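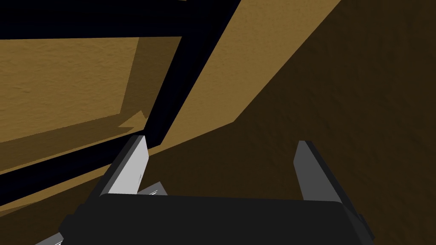 Dagim Jemal had one complaint about the last version of the planner, that it would stop in front of a cabinet and do nothing, and nothing on the screen would tell him why. Version 36 of Betine, released this May by Sukthorpe, is meant to deal with that complaint and several others like it.

Betine is motion planning software for robot arms that work in tight spaces: inside cabinets, under counters, between shelves and frames. It takes a model of the surroundings, a model of the arm and gripper, and a target, and returns a path that the arm's controller can follow. It runs against a simulator first and against hardware second, using the same settings files for both.

The main change is in how the planner reports failure. Earlier versions returned a single code when no path was found. The new version names the pair of surfaces that blocked the last attempt, gives the joint position at which the clearance fell below the limit, and saves the state so that it can be opened again in the simulator. A user can then move the target, loosen the limit or correct the model, and restart from the saved state without going back to the beginning.

Collision checking for the gripper has also been rewritten. The palm housing and each finger are now treated as separate bodies, each with its own clearance setting. In earlier versions one box was drawn around the entire gripper, and the planner turned down many approaches that the fingers alone would have cleared. Users who prefer the old behavior can keep it with one line in the settings file.

Sukthorpe tested the release on a set of 234 simulated reach tasks prepared with El Ouafi, which builds scene models for software teams. Betine found a path in all but 19 of them. The tasks and the settings used are included in the download, along with a log for each failed task.
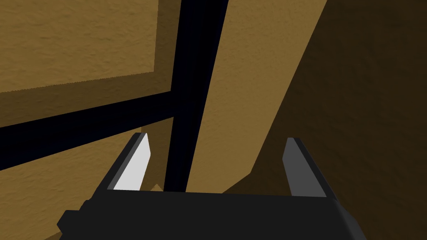 Simulation view: Sukthorpe / El Ouafi

A wrist view has been added to the simulator window. It is drawn from behind the fingers and can be placed next to the usual outside view or shown alone. The view can be recorded with the joint positions and played back at any speed, and single views can be saved at any point during playback. Light direction and surface texture can be changed between runs for teams that are testing perception software on the same scenes.

Vimondale, the scene format used by Betine, moves to a new revision with this release. Panels, beams and openings can be edited by name in a text file. Older scene files will open as before and are converted when saved. Files saved in the new revision cannot be read by earlier versions of Betine, so teams sharing scenes should update together.

The release closes 83 reported issues. A known problem remains with very thin panels, which the collision checker can miss when the step size is set too high. The release notes list the recommended step size for each panel thickness.

Betine 36 is available now to all current license holders at no added charge. New users can request a trial through the Sukthorpe website. Installation notes, the full list of changes and the scene conversion guide are posted on the downloads page.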